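Setting Up Your Plundar Utensil Baskets

Before you begin, find a wooden table with plenty of elbow room. Take your time with this part – a tidy start makes the sorting much more pleasant, and the spoons will wait for you!

1. Wipe the tabletop and let it dry completely. Small specks of dust show up quickly on a shiny finish.

2. Stand the two baskets side by side near the middle of the table, long sides together.

3. Lay your plastic spoons out on the wood and gently separate any that have crossed or stacked up.

4. Place the spoons in the clear basket, a couple at a time, until you are happy with how they sit.

Note: Keep the dark basket for forks or anything else you like to have close by.

Caution: Do not drag the baskets across a polished table. Lift them with both hands, please. 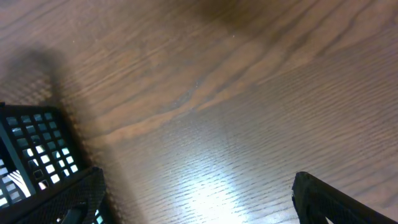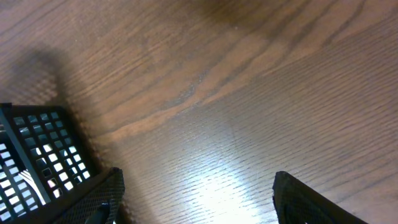
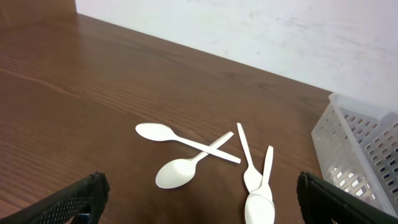
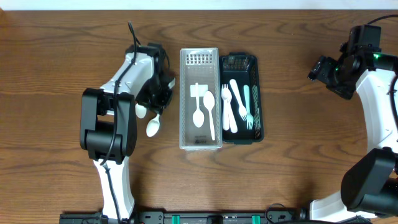 Wooden tabletop; spoons shown in the last two pictures.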